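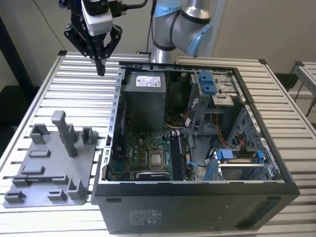 Tallwood Repair Evening, Jul 15, 2012

Thank you so much to everyone who came along to the hall on such a soggy evening – we had 22 of you through the door, which is our best turnout since May! Verena Ammann brought two trays of her plum cake (gone by half past seven, I'm sorry to say, so do come early next time) and very kindly stayed on to help with lamps and toasters.

If you have an old computer sitting under the stairs, please do bring it next month, along with its power lead if you can find it, and copy off any photographs you'd be sad to lose. We can take up to 19 items, so put your name on the list by the kitchen door or ring Verena.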